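How Marble Forms
Earth Science for Ages 9 to 11

Marble starts out as another rock called limestone. Most limestone forms on the sea floor from shells and bits of coral. These pieces are made of a mineral called calcite. Over a very long time they pile up, get pressed together and harden.

Sometimes limestone ends up deep inside the Earth, where it is hot and the weight of the rock overhead is great. The limestone does not melt. Its small calcite crystals slowly grow into larger ones that lock together tightly. Rock changed in this way is called metamorphic rock.

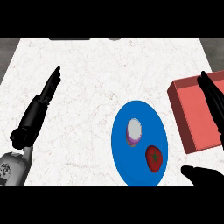 A white marble countertop with faint gray and light brown markings.

Pure marble is white. Colors come from other minerals that were mixed into the limestone. Clay and carbon can make gray lines, and iron can make brown, yellow or red ones. The lines are called veins.

Marble is fairly soft for a stone. On the Mohs scale, which ranks minerals by how hard they are to scratch, calcite is a 3. A steel knife will scratch it. Acid also harms marble – even lemon juice can leave a dull spot.

Words to know
Calcite: the main mineral in limestone and marble.
Metamorphic: changed by heat, pressure or both.
Quarry: a place where stone is cut out of the ground.

Text: Thu Mai. Checked by Loan Ung.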